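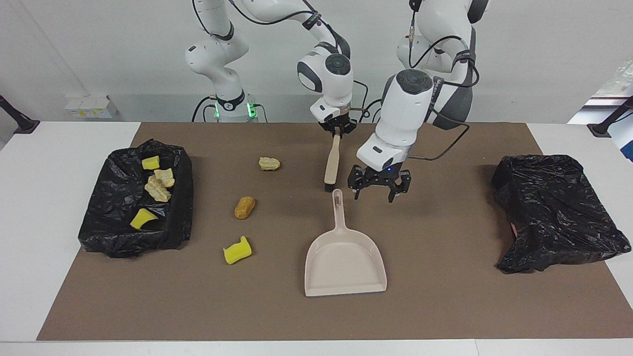
*Bench 2, cleanup cell, May. Brush in the right arm, dustpan down, both bags out.*

Notes to self and whoever inherits this bench. I said I'd write down the house rules for the cleanup task before the Hultdale people come and ask to see them, and it is now 4:10 p.m. and they are coming tomorrow, so I am writing down the house rules.

Background for the Drorley side, who only get the spreadsheets: the job is sweeping crumbs and sponge bits off the mat, using ordinary household tools, with two arms sharing one small patch of air. We have a rule sheet already. It was inherited from the Kurek pick-and-place line, runs to 442 lines, and contains a full paragraph on pallet labels. We don't have pallets. We do have a dustpan, which the sheet doesn't mention once.

What I'd keep from the Kurek sheet:

- Walk the area before arming. Hands out, sleeves out, coffee out.
- E-stop within reach of whoever is watching, and the watcher is watching. Reading the log on your phone is a different job.
- Status light checked by eye before each run, even if the screen says ready. The screen is an optimist.
- One person calls start. If two people call start, nobody starts and we have a short talk.

What I'd add for this cell:

**Shared space.** Over the dustpan is common ground. Only one arm moves into it at a time; the other holds still until the first has cleared. Speed limit with both arms low over the mat is 400 mm/s. Elsewhere 900 is fine, and I'd like it if people stopped treating 900 as a target.

**Held tools count as part of the arm.** The old sheet measures clearance from the gripper. A gripper with a brush in it is longer than a gripper, a fact we established in March with a noise. Measure from the bristles.

**Cables.** Check the loops by hand at power-up, with the arms parked. Straps snug, slack enough for the wrist to turn all the way round, and no loop hanging where a fingertip could hook it. If you move a strap, write down that you moved it. I have now twice spent a morning hunting a "drift problem" that was a strap.

**Bags.** Thin black plastic is the worst material in the building. It shines, it folds differently every time, and it clings. Rule: reset the bags between runs but don't groom them. If you spend five minutes coaxing one into a lovely bowl, you've tested your own craft skills, and the run gets marked as such.
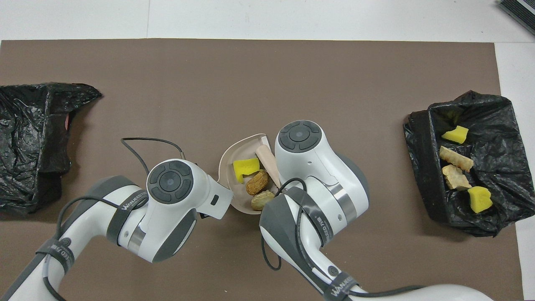 The same goes for the food and the sponges. Put them down, leave them where they land, don't line them up to be helpful. Anything that crumbles gets swapped when it's lost enough to change shape, and the crumbs come off the mat with a damp cloth, arms off. Bread goes stale and gets easier to grip, so a piece lasts one day and then goes in the actual trash. (Not the bags on the bench. Yes, it happened. Yes, there was a smell.)

**Stopping a run.** Three reasons to stop without asking anybody: contact between the arms, a tool dropped off the mat, plastic caught in a finger. For the last one, power down before you pull. I know it's only a bag. Power down anyway.

**Counting.** A run is a run once start is called. Aborts go in the table with a reason. The Gekia write-up from last winter left out its aborts and looked wonderful, and then we tried to repeat it.

Still open:

- Do we need a line about the clamp stands at the sides? Somebody keeps nudging them, and a nudged stand means redoing calibration. I'd vote for tape on the floor, but we have tape on the floor for 3 other things and it has stopped meaning anything.
- Whether the watcher may also be the person resetting. I say no. The headcount says yes.
- Blue light on the gripper: the old sheet lists green and red and goes quiet. Need to look up what we tell visitors.
- Who owns this page. At present it's whoever edited it last, so I'm going to stop editing it.

5:25 p.m. Printed one copy, taped it to the inside of the cabinet door, over the pallet paragraph.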